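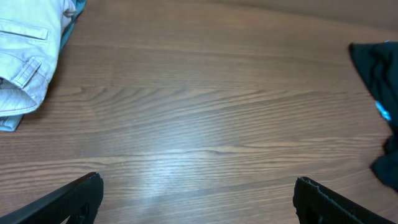
Forum: Packing and Luggage
Thread: One bag for three weeks, how many shirts?

tealeaf_m
Posted December 22, 2022

I leave for a long trip in a few weeks and I want to do it with a 37 liter bag and nothing checked. Stops are Estden first, then the coast, then Tuhumury for the last part. Nights will be cool at the start and warm at the end.

My list so far is 5 T-shirts, two pairs of long pants, one pair of shorts, a fleece, a rain shell, and underwear for a week. Shoes are the ones on my feet plus sandals. It all fits but I have to kneel on the bag to get the zipper closed, and I haven't put in toiletries or chargers yet.

What would you cut? I don't mind doing laundry but I don't want to do it every night.

gravelpit
Cut two of the shirts and one pair of the long pants. You wear one set and carry two. I have done it this way for years and it is fine.

Also weigh the bag. If it's over 19 pounds you will be sick of it by the second train.

Hollis_R
I disagree on the pants. If you get caught in rain and your only other pair is in the wash, you're sitting in your room in shorts. Keep both. Cut the sandals if you have to cut something.

gravelpit
That's what the shell is for. Pants dry while you wear them.

Hollis_R
Thin nylon ones do. Cotton twill does not, or not in one evening. She didn't say what kind she has.

tealeaf_m
One pair is cotton and the other is a nylon hiking pair. The cotton ones are the ones I like, of course. I could leave them home but I'd like something that looks decent for dinner.

old_duffel
Then wear the cotton pair on the plane and pack the nylon. Heavy stuff goes on your body on travel days. Same with the fleece. That frees up more room than any folding method.

On shirts, I'd stop at four. All dark colors. Dark green and navy hide coffee and bus dust, and you can wash them together in a sink without worrying about a white one coming out gray.

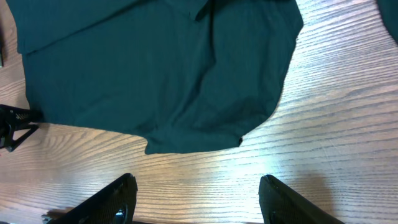 As for folding, I used to roll everything and I went back to flat. Sleeves in, sides in, then in half or thirds depending on the width of the cube. Rolling is good for a duffel. In a square bag you end up with gaps between the rolls, and you fill them with socks, and then you can't find the socks.

pomfret
Rolling gives fewer wrinkles, though. I've tried both ways with the same shirts and the rolled ones look better when they come out.

old_duffel
Depends how tight you roll. Mine came out with creases going every direction. With flat folding I get two lines and they hang out overnight.

pomfret
OK, but a lot of people don't have a place to hang things every night. In a dorm bed you have a hook if you're lucky.

Emanuel Cârstea
I stayed in Tuhumury in August. There is a laundry two streets up from the bus station that does wash and dry by the kilo and you get it back the same day if you drop it off before ten. I would plan on that and carry less. In Estden I only found coin machines, and the dryers there were weak. I paid for a second cycle both times.

tealeaf_m
Thank you, that helps a lot. Do they fold it or just hand it back in a bag?

Emanuel Cârstea
Folded, in a paper bundle with string. They didn't mix anything up, but I'd still write your initials on the tags.

Hollis_R
Has anyone used the Flullau cubes with the second zipper? I keep seeing them suggested and I'm not convinced.

gravelpit
I had a set. They make things thinner but the weight is the same, so people just pack more. I gave mine to my brother.

pomfret
I like mine. One medium cube holds all my tops and I can close the bag without kneeling on it. I have the Tetano ones too and the zippers on those catch on the lining, so I'd skip them.

old_duffel
A big zip bag from the kitchen does the same job for almost nothing. Squeeze the air out and sit on it. Replace it when it splits.

tealeaf_m
Update. I'm down to four shirts, wearing the cotton pants and fleece on the plane, shorts and nylon pants in the bag. Sandals are staying, sorry Hollis. It closes now with the chargers in. I still have to do toiletries and find out if the first flight has a weight limit for carry-on.

gravelpit
Check the return flight too. Mine was a different airline with a lower limit and I paid at the gate.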